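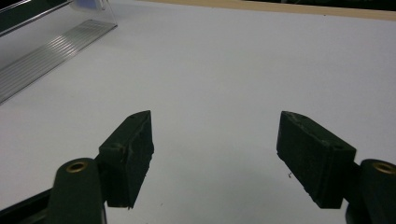

Figure 1. Gripper open over the work surface, pads showing wear.

Can It Do the Dishes Yet? Final Report
Erzsébet Bognár, June 15, 2022

1. Question
My project asked whether a two-finger gripper can manage the chores a person does while thinking about something else. I picked 4: standing a cup upright, folding a dish towel, sorting cutlery, and wiping a table. My grandmother, consulted in April, predicted the outcome in one word.

2. Results
We logged 2,351 attempts. Cups went well, almost 70 percent success, provided the cup stayed where the software believed it was. Cutlery was slower. A teaspoon lying flat on a smooth table is a serious opponent, and the pads have scuffs and chipped edges, and I suspect the table usually won. The towel was folded eight times, if we are generous about the word "folded" - my advisor was not.

Wiping was the surprise. The arm wiped beautifully, in straight lines, and went around no crumb it had not been told about. It also wiped a fork onto the floor.

3. Discussion
A shop floor could use the cup routine now, if the shop sold one kind of cup. Homes are harder. The Fonero planner took longer to choose a grasp than I take to empty the rack, and I am not fast.

4. Further work
Softer pads. A different towel.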